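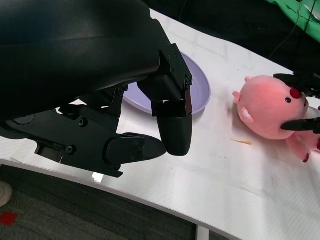 PUBLIC SAFETY

Tudville police held back jail video for months, records show

By Omar Nassar

The Tudville Police Department waited seven months to release video from its holding area that a state open records law required it to turn over within 20 business days, according to emails and request logs obtained by this newsroom.

The request was filed in November by Shadi Semaan, a defense attorney with an office on Preda Street. She asked for all recordings made in the holding area on the night one of her clients was booked on a disorderly conduct charge. The client, a 34-year-old warehouse worker, said an officer shoved him into a bench while he was handcuffed. The charge was later dropped.

The department first told Semaan that the recordings had been erased under its normal schedule. In a second letter, sent five weeks later, a records clerk wrote that the files did exist but were part of an open internal investigation and could not be shared.

The request logs show no internal investigation had been opened when that letter went out. One was assigned a case number 11 days afterward.

"I had two letters from the same office that could not both be true," Semaan said. "At that point I asked the county judge to look at it."

Judge Alan Curko ordered the files released on 25th June. The city had argued that the footage would show the layout of the building and put officers at risk. Curko wrote that the city could blur doors and keypads, and that it had given no reason for keeping back the rest.

Semaan received five video files, with a combined running time of just under two hours. She has not made them public and said her client will decide whether to do so.

The police department declined to make the officer available and would not say whether he is still on patrol. In a written statement, the city said it "takes its duties under the records law seriously" and is reviewing how requests for video are handled.

The logs suggest the case is not the only one. The department received 423 requests for video or audio in the past two years. More than 300 of them were answered after the legal deadline, and in most of those files there is no note explaining the delay. State law allows an agency to take extra time, but it has to tell the requester in writing and give a date.

Records requests in Tudville are handled by two clerks, who also process accident reports and background checks. The city bought a request tracking program called Desen last year, but emails between the clerks and their supervisor show it was not set up to send deadline warnings until this spring.

The council's public safety panel has asked the police chief to answer questions about the delays at its next meeting. The city has 30 days to appeal the judge's order on the parts of the video that were released without blurring. A city attorney said no decision has been made.

People who are waiting on a request can ask the city clerk's office for its log number and the date it was received.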